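Re: [growers] Overwintering dahlias in an unheated shed
December 2018

Oluwatosin Amadi wrote:
> Last year I lost most of my tubers to rot. I had them in
> boxes of damp compost from Hastex, lids on. Would dry
> sand be better? The shed drops to 3 degrees some nights.

I would leave the lids off before changing anything else. Mine are in barely moist vermiculite in open crates, 38 tubers this winter, and I check them once a month. Anything soft gets cut back to firm flesh and left out for a day before it goes back in.

Dry sand works for some people but small tubers shrivel in it. If you do use it, pot those up separately.

Three degrees is all right. Below freezing is the problem — put old blankets over the crates on those nights and take them off in the morning.

Label them too. I lost track of which were from the July cuttings and had to wait for flowers to find out.
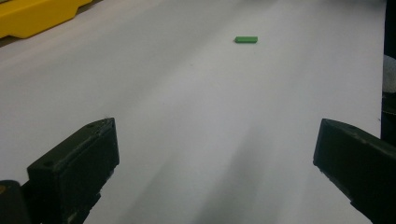

Small green block on a white surface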